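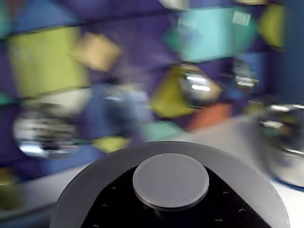 Light gray disc, close up

Subject: Re: [Standness walkers] Old mill road in March?

On Jan 20, 2021, a list member wrote:
> Has anyone done the full loop from Villevar to Manzano
> lately? My map is from my uncle's day and shows a
> footbridge. Is it worth the climb with beginners?

Yes, yes, go! I walked it last week and I'm still grinning. The footbridge is gone, but there's a ford a bit upstream with good flat stones, and the view from the saddle is the best I know around here. 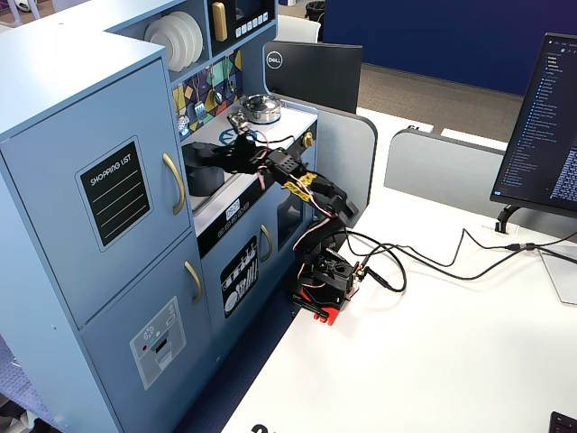

The mill itself goes back to 1657, if you believe the stone over the door, and I do. From there the path climbs over 400 feet through chestnut trees – slow going with beginners, but so pretty.

Two things to know before you set out:

1. Bus 70 drops you at the Villevar church. Sit on the left for the river.

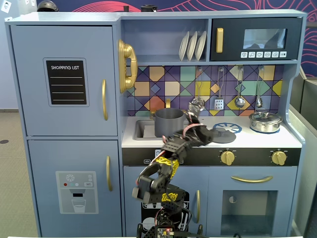 2. The Zitby trail app still has the old route. Follow the yellow paint marks from the second gate on.

Bring a warm hat for the saddle, and save some room for the bean soup in Manzano. 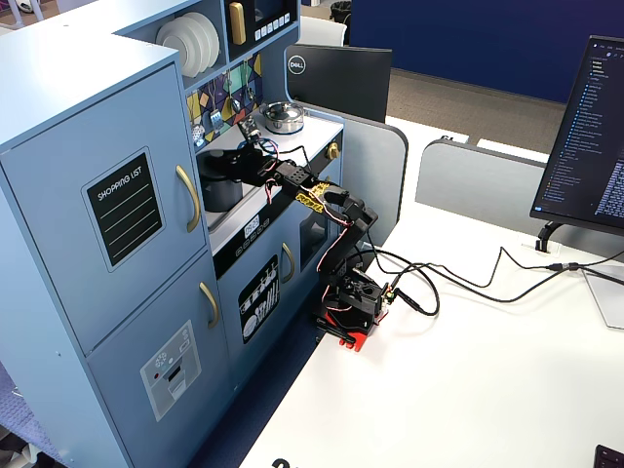

They do it with smoked paprika and let you have seconds! If you pick a Saturday I'd love to come along again – I'll bring the good map.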